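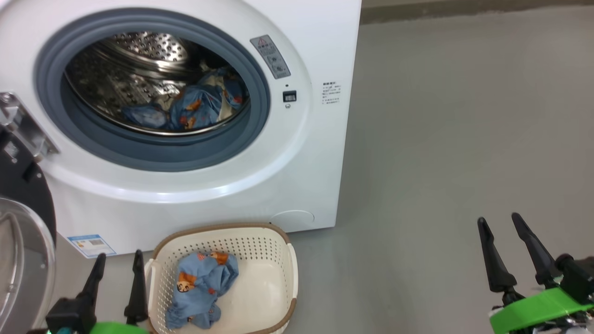
Figure 1. Front loader with the door open, showing the gasket and perforated drum.

Week 4: Household water demand

Readings: Ustdale case study, sections 2 and 3.

Ustdale Water bills on a quarterly meter read. In the case study a household uses 188 litres per person per day, averaged over the year. Garden watering is left out and covered in week 6.

Key terms
Base demand: indoor use that changes little by season.
Peak factor: highest daily demand divided by average daily demand.
Non-revenue water: leaks, unmetered use and faulty meters.

Unit check: 1,000 litres = 1 kilolitre. Tariffs are quoted per kilolitre.

For the tutorial, work out base demand for a town of 3,000 people and bring your working.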